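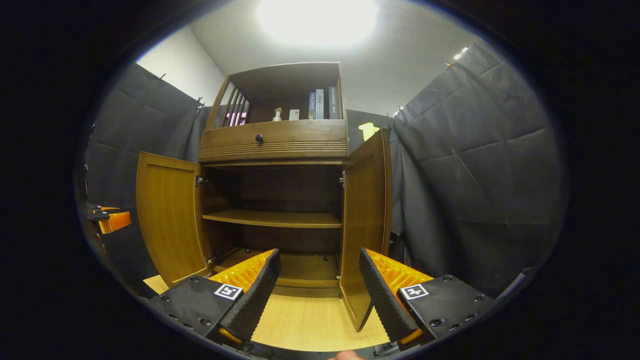 Print | E-mail this page

Seizure action plans should fit on one page. The form Wolley clinic hands out runs to 19 sections, and the rescue dose sits on the last sheet.

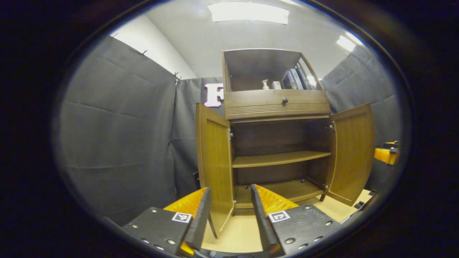 Wooden cabinet, both doors open.

The Kallov form is shorter - two sheets - but gives no time limit for a cluster. A sitter needs that number first. Trerkport schools wrote their own in April, with the limit at the top, and I would adopt it as is.

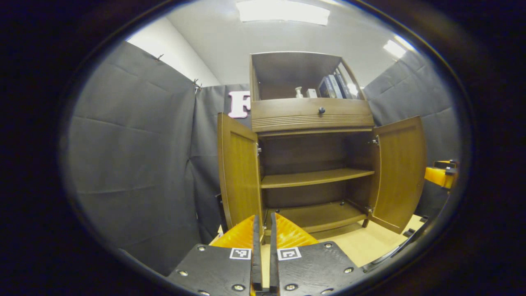
Books, a small bottle and a box above the drawer.

Doctors can keep the long version in the chart. The copy at home should be the short one.

2 comments | 605 shares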